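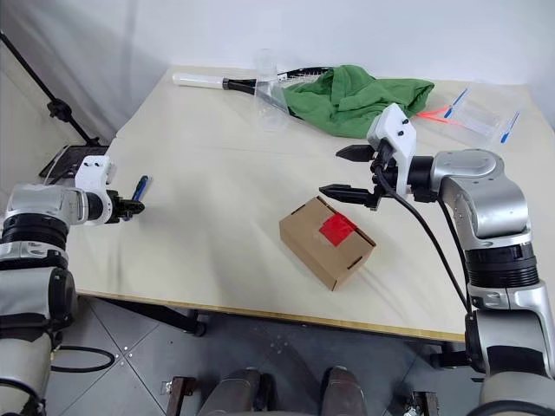 Ticket 240 — Booking confirmations sent twice

Opened by: Sheena Baird, Nolton branch
Assigned to: Brahim Ait Brahim
Status: closed

Sunday, 09:10. Members booking through the Orkside web form are getting two confirmation emails, one straight away and one 13 minutes later. Both carry the same booking number. Phone bookings are fine.

09:45. Checked the bookings table. One row per booking, so the form itself is not submitting twice. Asked Sheena to forward a pair with full headers.

10:30. Headers in. The first email comes from the Sinier mail server, the second from the old Pringle one. Pringle was meant to be switched off in August.

10:50. Logged in to Pringle. The mail job is still scheduled and reads the same queue. 28 messages waiting. Stopped the job and cleared the queue — all 28 had already gone out from Sinier.

11:20. Made two test bookings, one from Nolton and one from home. One email each after half an hour's wait.

Left to do: remove the Pringle login from the mail settings. The queue limit on Sinier is still 600, leave as is.

Sheena confirms no more complaints. Closing.

Last updated: Sunday, 16:40

Contact the helpdesk | © Orkside | Back to top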